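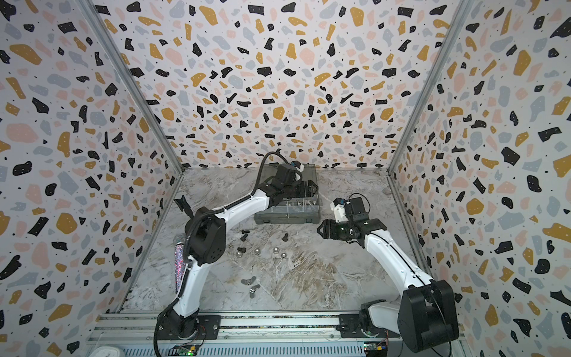

Page 34

September 2020

Brorneo bench, teleoperation, sorting the small hardware into the organiser

I am writing this up while my hands still remember it, because I have found that if I leave the notes until the next morning I only remember the parts that annoyed me. Sorcha, you asked for more on how the driving feels and less on the file handling, so most of this is for you, and Apostolos can skip to the bit about the leader arms if he likes.

The task is the one we wrote on the board under Skistinska: pick the loose bits off the floor of the box and put them into the compartments of the organiser at the back. Bolts, dome nuts, wing nuts, whatever is down there. It sounded very dull when we planned it and I was rather looking forward to a dull one after the cloth folding. Well, it is a lovely little task, and I would not call it dull at all! Each kind of part wants to be picked up differently, and you find yourself making small choices with your wrists that you would never think to write down for anyone.

I drove first, then Apostolos, then me again when he had to take a call. We kept to the rule from the Dondero runs that whoever drives says nothing and whoever watches keeps the log. This is hard on me, as everyone who shares a room with me knows, but the recordings are better for it. When I talk I slow down in odd places, and the arm slows down with me, and then we teach it to pause over a nut for no reason.

Driving, then. The leader arms are lighter than I remembered, and the new grip tape helps a great deal. The thing I had forgotten is how much you lean on the wrist views once the fingers are close to the floor. From my chair the near arm hides whatever it is about to pick up, so I look through the box with my own eyes for the big swing and then drop to the screen for the last bit. Apostolos does it the other way about and stays on the screen the whole time. His paths are smoother than mine and his grasps are fussier. I should like to keep both kinds in the set and not tidy either of us away.

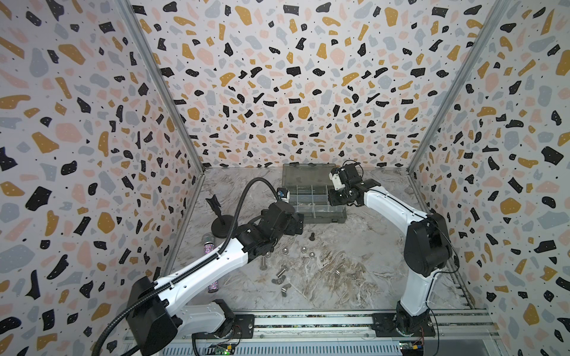
What I most want to get down is how to choose the order of the pieces, as this is where the two of us differed and where I think a new driver would come unstuck. My habit is to begin with whatever lies nearest the organiser and work back towards the rail, so that the carrying arm is never reaching over pieces it has still to fetch. A bolt standing on its head would be a different matter, but one standing upright with its head up, just below the front of the box, is a gift to whoever starts there, and I would take it before anything else. The wing nuts lying close together at the bottom of the cluster I would leave until late. Two in one place tempt you to hurry, and with fingers as broad as ours the second one gets nudged while you are busy with the first. Apostolos starts with the awkward ones while he is fresh. I can see the sense in that too, and for a long session he may well be right. We agreed to write the order into the log line for each run so we can sort them out afterwards.

Now, about grasps. Dome nuts: come straight down, fingers a little wider than feels natural, and close slowly. If you come in at a slant the finger rides up on the dome and the nut scoots off, and you spend the next minute chasing it like a pea on a plate. Wing nuts: across the body if you can, with the wings sticking out to either side. Pinching a wing works as well, but then the nut hangs crooked and you have to think about it all over again when you get to the compartment. Bolts on their side: take them across the shank, close to the head, where the weight is. I tried lifting by the far end once, for the sake of variety, and it swung round and I dropped it on the lip of the organiser with a most embarrassing clack.

Letting go deserves its own paragraph, as it is the step I always do badly. There is a strong wish to open the fingers the moment the part is over the right compartment. Please don't. Lower it until the fingers are just inside the walls, wait for the arm to settle (it lags behind your hand by more than you think) and only then open. And open a small amount! If you throw the fingers wide you knock the divider, and then everything next door gets a shake. On my second go I held to this properly and it felt painfully slow, but when we played it back it looked quite ordinary. I think our sense of time at the leader arms is simply off, and we ought to trust the playback over our nerves. 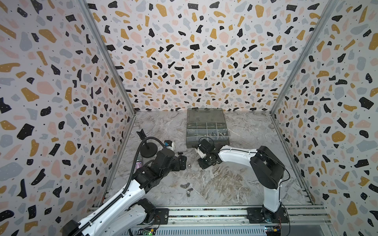

The same goes for the way back from the organiser, where I am always in too much of a hurry to reach the next part. Apostolos lifts, pauses, and comes away high. I come away low and quick and every so often brush something with an elbow. On the playback his returns are plainly the ones I would rather a machine learned from, so I have promised to copy him, and he has promised to remind me only by tapping the desk.

A few words on using two arms. We had said at the start that either arm might pick and either might place, whichever was nearer. In practice I favour the right for nearly everything, and I only caught myself at it when Apostolos read the log back to me. If all my runs are right-handed and all his are mixed, then the policy will have a muddled idea of when to use the left. So from the next session we split the floor down the middle: left arm for the left half, right arm for the right half, and the idle arm stays up and out of the way, not parked over the organiser. I have put this on the card taped to the desk. Sorcha, do shout if it clashes with what you had in mind for the handover task.

Settings, for my own use. Gripper speed back at 3, after a short and unhappy trial of the faster one. The folder for today is 879, under Kyriakidis with the other sorting runs, and the bad starts have been kept and marked as bad starts. I know we have thrown them away in the past, but there are some nice recoveries in among them, a nut slipping and being fetched again without any fuss, and I would be sorry to lose those.

Things to do, in no sort of order:

Shorten the lead on the foot pedal, or move the pedal. I kicked it off the mat and ended a perfectly good run.

Ask Apostolos to write down his screen-only way of working, in his own words, before I spoil it by explaining it for him.

Raise my chair. My shoulders were up round my ears by the end and you can see it in the wobble on the later runs.

Agree on what counts as finished. I stop when the last part is let go, Apostolos stops when both arms are back at rest. I think his is better and I will change over, but the runs already saved need a note saying which of us was driving.

Sorcha is on the leader arms next, with me on the log. I have left the grip tape and the scissors in the top drawer for her.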